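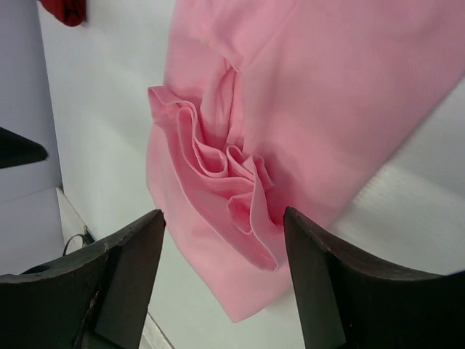
Lidbridge, 7th October

Minutes of the cloth group catch-up, typed up by me (Tegan) from my own scribbles, so if I've mangled what you said, sing out and I'll fix it.

**There:** me, Hanne Bech, Emanuel Rusu, Müzeyyen Uysal. Maarja Baranauskienė rang in from Skestley and dropped out twice.

**Last time's minutes:** fine, apart from Emanuel wanting it noted that he never agreed to redo all the towels. Noted.

### Where the count is up to

Müzeyyen went through the tally. We've got 2,650 demonstrations that pass the basic checks, across all the cloth tasks. I thought that sounded terrific. Hanne was less chuffed, as a big share of those are flat pick-ups off the table, and the model is already pretty good at flat pick-ups off the table. What we're short on is hanging cloth and bunched cloth, and the bits in between where a fold curls over another fold and you can't easily tell which edge belongs to what.

We had the wrist view of the pink cloth up on the big screen for most of this. Hanne pointed at the gathered bit in the middle and asked each of us where we'd grab it if we were driving. We got different answers! I said the loose flap hanging down at the bottom, Emanuel said the edge of the ruffles, and Müzeyyen said she'd back off and have another look first. Maarja couldn't see the screen and voted for the flap to keep me company.

That turned into the main argument of the day, so it gets its own heading.

### Where to grab

Emanuel reckons we should let everyone grab wherever they like and let the variety sort itself out. Hanne reckons that's fine with a mountain of data and a bit rough with what we have – if one person always goes for the lower flap and another always goes for a hem, the policy could end up dithering between them. I can see both sides and said so, which pleased neither of them.

What we settled on, for the next lot only:

- If there's a loose lower corner or flap within easy reach, go for that.
- If there isn't, go for a hem you can clearly see from the wrist camera.
- Backing off for a second look is allowed and should be kept in the recording. Please stop trimming those out (this was me, sorry).

Müzeyyen will write it up as half a page for the operators. Emanuel asked that it go in as "for now" and she's happy with that.

### Labels

Maarja's item. She's been reading through the task notes and we're a mess. The same sort of grab is down as "pinch", "grasp edge", "corner pick" and, in 9 cases, "got it". She'd like one short list and a free-text box for anything odd. All agreed very quickly. She also wants "failed" split into "missed the cloth" and "dropped the cloth", and I said yes please, I've wanted that since February.

There was a bit of back and forth over whether a grab that takes two layers when you meant to take one counts as a failure. Hanne says yes for folding tasks and no for moving tasks. Maarja will put it in as a separate tick box and we'll look at it again once there are some ticks in it.

### Cloths and colours

I brought this one. Too much of our set is plain and pale, and I'd like more patterned stuff, more dark stuff and more thin stuff. I rang Tokgöz about offcuts and they're happy to put together a bag for us, mixed weights, no charge if somebody picks it up. Emanuel drives past, so that's him.

Müzeyyen asked that we don't retire the plain pinks yet. With no pattern to go on, all you've got is the shading in the creases, and she thinks that's a decent test in its own right. Fair enough – they stay in the rotation. New cloths get mixed in at 3 per session so we can tell what's changed if the numbers go funny.

### Operators

Skonska can lend us two people for a few afternoons. Hanne will do the first session with them herself. She wants each of them to get over 15 practice runs before anything counts, and I asked if practice runs could be saved anyway, in a separate folder. Yes, they can. Maarja says please, please name the folder something sensible.

Also from Hanne: wipe the wrist camera before you start. There's a cloth on the hook for it (a proper lens cloth, not one of the task cloths, Emanuel).

### Who's doing what

- **Müzeyyen:** half page on where to grab, round to everyone before the next session
- **Maarja:** short label list, plus the two-layers tick box
- **Emanuel:** offcuts from Tokgöz
- **Hanne:** first session with the Skonska pair
- **Tegan:** put back the trimmed recordings where I've still got the originals, and book the room

Gripper pad wear was on the agenda and we ran out of time, so it goes first next meeting. Maarja's line dropped again before we finished and I texted her the list.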